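How I compare two grippers on the same table before I commit to one

Updated 20 Feb 2025

I get asked a lot which gripper to buy, and my answer is always the same annoying one: try both on your own stuff. So this is how I do it. You need two arms (or one arm and a lot of patience), a wrist camera, a bin, and a handful of cheap objects. I used a pair of Prodex fingers, which are wide and pretty stiff, and then the same arms with the Trullow set, which give a little when they close.

Step 1: Pick objects that are awkward in different ways

My mistake back in October was testing with nothing but foam blocks. Everything picks up foam blocks! Now I put out markers, because they're skinny and they roll, and a foam pool noodle, because it's long and squishy and it swings around when the arm moves. Leave the markers close together, too. If your fingers are fat, you'll find out fast when you go for one and bump its neighbor.

Step 2: Get the camera right before you touch anything else

Mount the wrist camera so both fingertips show up in the bottom corners of the view, with the gap between them open. If you can't see the gap, you're guessing. I tilt mine forward a little so I still get the rest of the table and, with luck, whatever the other arm is doing. Then tighten the mount, wiggle it, and tighten it again. Mine sagged in the middle of a session once and I threw out 127 tries. I'm still a bit sore about that one.
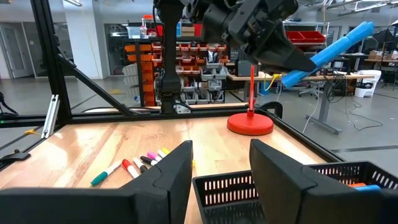 Lighting is the other thing to sort out early. A shiny tabletop throws streaks back at the camera, and white marker barrels can get lost in them. I turn off auto exposure, lock it with the lights I plan to use, and leave it alone until I'm completely done with both grippers. A matte mat would help too, but it changes how the markers roll, so decide up front and stick with it.

Step 3: Set the closing force for each object

Start low. On the markers I bump the force up until the marker stops turning when I nudge it with a fingertip. On the noodle I stop as soon as it stays put – squeeze any harder and the foam bulges out around the fingers and wants to pop free. I keep the settings in Lesusico, the little control program I run on both arms, saved under one name per object. The default force it ships with was way too much for foam on my setup, so don't trust it on yours.

Step 4: Run the tries

Do 30 tries per object with the first gripper, swap, and do 30 more. Every marker try is the same: pick it up, carry it to the bin, let go. For the noodle I just lift, hold for 10 seconds, and put it back down. Write down drops and bumps separately. A dropped marker is usually a force problem, and a bumped neighbor is usually a finger width problem, and if you lump them together you won't know what to fix.

Oh, and clear the bin now and then. A marker landing on a pile bounces differently from one landing on the bottom.

Step 5: Swap and recheck

After changing fingers, redo the tip offset. The Trullow tips are 2 mm longer than the Prodex ones, and I drove them straight into the table the first time (they survived, the tabletop has a small dent). Go down slowly by hand, note the height where the tips just touch, and save that before you run anything on its own.

For what it's worth, I kept the soft ones on for noodle work and went back to the stiff ones for markers. The spreadsheet I use is in the Samir folder on the downloads page, second tab.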